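Erkley Community Craft Room
Monthly meeting, August
Minutes

The meeting opened at 6:30 p.m. on Friday in the craft room. The July minutes were read and accepted with one correction: the door code change was for the side entrance, and the front door code stays the same.

1. Paper stock

The Sezer order arrived in two deliveries. The second delivery was missing the cream card. Sezer has credited the account and will send the card with the next order. We now hold 227 sheets of colored stock, counted on the afternoon of the meeting. Pink and pale blue are well supplied. Green is low and there is no orange.

It was asked whether we should go back to buying mixed packs. The mixed packs cost less per sheet but leave us with brown and gray that few people take. Agreed to keep ordering by color through the end of the year.

2. Folded card sets for the Skungate fair

Skungate has confirmed our table and asked for 32 sets of cards. Each set will have five cards with plain envelopes. The large sheets will be folded first and trimmed afterward, as in spring. There was a discussion about scoring. Several members said the thinner paper does not need it and that scoring it only adds time. Others had trouble last year with folds that wandered. Agreed that anything heavier than the regular paper gets scored and the thin paper is folded by hand.

Price per set was left as it was. Ribbon was suggested in place of paper bands and turned down on cost.

3. Tables

The long folding table has a bent leg and should not be used for cutting until it is fixed. A replacement from the Edine catalog was looked at. It costs $80 before delivery. Approved, as long as it fits through the side entrance. The old table will be kept for drying painted work if the leg can be straightened, and otherwise it goes out with the September pickup.

Members are asked to use a mat when cutting on any table. There are new scratches near the window end. Glue should be wiped up before it sets, and the scraper is back in the top drawer.

4. Storage

The flat drawers are full. Sheets have been put in on top of each other with the corners turned up, and some of the pink came out creased. Creased sheets are fine for practice and for the children's hour but should not go into fair sets. A tray marked SECONDS will be put beside the drawers. Full sheets go back flat, colors together, and offcuts smaller than a hand go in the scrap bin.

The request for a second set of drawers was held over. We need the width of the alcove first, and the tape measure could not be found.

5. Folding session

The Skungate sets will be made over two evenings, with a third if needed. Doors open at 6. Bring a bone folder if you have one. There are a few in the room but they get shared around. Please come with clean hands, as the lighter colors mark easily.

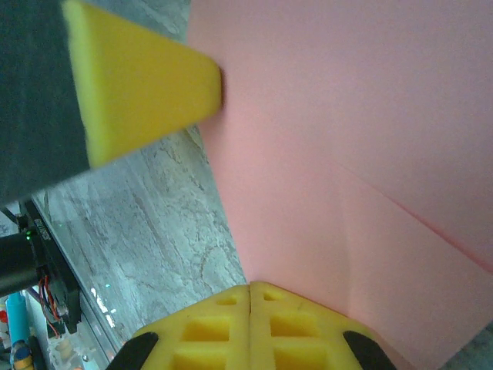

Minutes by the Recording Secretary
Erkley Community Craft Room

Working notes for the folding evenings, added at the request of the meeting:

Work with the large sheets flat on the tabletop. The pink is smooth and matte, and a faint diagonal crease in it is easy to miss until the light catches the change in shade. Check both sides before folding. If there is a crease, put the sheet in SECONDS and take another.

Line up the corners, hold them, and press from the middle of the fold outward. Stack finished cards no higher than the edge of the tray.

6. Other business

The lamp over the sink flickers again. It has been reported to the building office.

Two members asked for a marbling evening in the fall. To be put on the October list.

The next meeting is at the same time next month. The meeting closed at 7:45 p.m.

Action items
Order green and orange stock from Sezer
Measure the side entrance, then order the table from Edine
Measure the alcove
Make the SECONDS tray
Send Skungate the table form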